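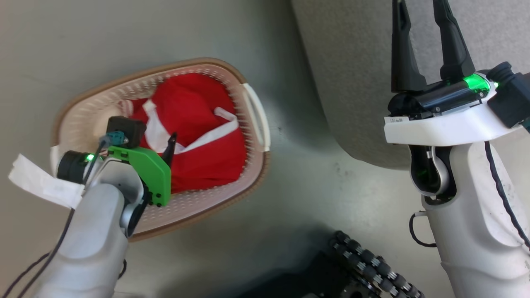

Mawar Tarigan wrote back that the first report spent too long on attendance and too little on whether officials were answering what they were asked, and she wanted that put first this time. It is.

Press access project, Wevham
Progress report, October through March

Questions and answers
We logged 253 questions put to the mayor and the county executive at open news conferences. Of these, 188 got an answer on the subject asked. The rest were declined, passed to a department or answered on some other subject. The full log is in Annex A, with the time of each question and the outlet of the reporter who asked it.

The water contract drew the most refusals. Reporters asked for the termination terms at four conferences in a row and were told each time that counsel was reviewing them. The terms were posted in March.

Who gets called on
The mayor's office still works from a list. Small outlets, including the Dristari newsletter and the two radio stations, were called on less often than the daily paper. We raised this with the press secretary in January. She agreed to take two questions from the floor after the list is finished, and that has held at every conference but one. The county executive does not use a list.

Transcripts
Transcripts are now posted on the Zirnex site by 9 a.m. the next morning. We had promised same-day posting and have not managed it. Checking names and figures takes longer than we planned, and Ardalan Ahmadpour does most of it alone.

Reader questions
The form on the site brought in 200 questions from residents. We passed 40 of them to reporters, who used them as they saw fit. Most of the others were service complaints and went to the county help line.

Spending
Room rental and recording costs are on budget. Travel is under, as the Hassanpour town hall was canceled. We ask to move the unspent travel money to transcript editing for the second half of the year.

Next period
Council committee briefings will be added to the log in April. The school board has not yet replied to our request for advance notice of its news conferences. We will write again before the budget hearings.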